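3.2 Antibody dilution, antigen retrieval and the problem of old blocks

The part of the work we had looked forward to most was also the part that gave us the most trouble, and we describe it in some detail in the hope that other small laboratories will be spared a few wasted weeks. Our question was a simple one. Could a single mouse monoclonal antibody against the nucleoprotein of hantavirus, bought off the shelf and sold for use in western blots, be made to work on kidney tissue that had sat in paraffin for years? The supplier made no claim either way, and we found no published protocol for this clone on fixed human material.

The Hurnton archive gave us 878 blocks to choose from. Of these, 568 had enough cortex left for fresh sections, and 122 came from patients whose blood had tested positive for hantavirus antibodies at the time of biopsy. All 122 were cut at 4 micrometres and mounted on charged slides. The remaining blocks with usable cortex served as a pool from which negative controls were drawn, matched for decade of fixation as closely as the records allowed. This matching mattered far more than we expected (see below), and we would urge anyone repeating the work to do it from the start.

Our first runs used a citrate buffer at pH 6.0 in a pressure cooker, which is the routine method in our laboratory and works well for most of our diagnostic antibodies. The result was a faint brown wash over everything, tubules and glomeruli alike, in positive and negative cases both. Moving to a Tris-EDTA buffer at pH 9.0 changed the picture completely! The background dropped, and fine granular staining appeared in the cytoplasm of the endothelial cells between the tubules, just where one would hope to find it. We still remember the first slide on which this was clear, and it was passed round the microscope room for most of an afternoon.

Dilution was then worked out in doubling steps on a small set of control blocks. At the strongest concentrations the staining was easy to see but also turned up in the brush border of the proximal tubules, where we do not believe it to be specific. At the weakest, the endothelial signal was lost in the older blocks while holding up nicely in the newer ones. We settled on an overnight incubation at fridge temperature in place of the usual hour on the bench, and this let us use a weaker dilution without giving up the older material. A polymer detection kit was used throughout, with haematoxylin as the counterstain. 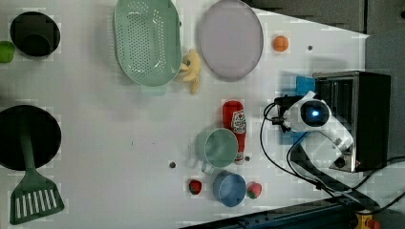 Figure 2. Black pot, frying pan with green spatula, mint-green colander, yellow toy bananas and lavender plate on a white tabletop.

Blocking deserves a paragraph of its own. Kidney is rich in its own peroxidase and biotin, and both can fool the eye. We avoided the second problem by keeping biotin out of the detection system, but the first took some patience. A short peroxide step before retrieval left red cells glowing brown in every vessel, and in a tissue where the signal of interest is in the vessel wall this is a real nuisance. Moving the same step to after retrieval, and doubling its length, cleared nearly all of it. Normal goat serum gave a slightly cleaner field than casein, although the difference was small and two of us could not agree on it when the slides were read blind.

The effect of block age was the finding that surprised us most. Blocks fixed before the laboratory changed to buffered formalin showed weaker and patchier staining, often with a well-stained rim and a pale centre. We take this to be a fixation effect and do not think it reflects how much virus protein is there. Longer retrieval brought some of the signal back, at the cost of lifting a few sections clean off the glass. Leaving the slides in a warm oven overnight before retrieval reduced these losses and is now our standard practice, even for recent cases.

To check that the staining meant what we wanted it to mean, we soaked the antibody with excess recombinant nucleoprotein before applying it. The granular endothelial staining disappeared, while the brush border staining seen at high concentration stayed put, which supports our view that the two have different causes. An antibody of the same class raised against an unrelated fungal protein gave clean slides at every dilution. We also tried the clone on blocks of lung and spleen from the same archive, with encouraging results in lung that we hope to report separately.

All slides were read by two observers who did not know the blood results. Staining was scored as absent, weak or strong, and only endothelial staining was counted. Where the readers disagreed, the slide was looked at again on a double-headed microscope until a score was agreed. Most disagreements lay between absent and weak, and most of those were in the older blocks, as one would guess from the above. We had hoped to use a finer scale, but a trial in January showed that neither reader could repeat their own scores on it a week later.

We are grateful to Orsolya Pintér for cutting the sections, including a second full set after the first was used up in the citrate runs, and for suggesting the warm oven step. The full bench protocol, with timings and buffer recipes, is given in the appendix. Scores by case and by decade of fixation follow in section 3.3.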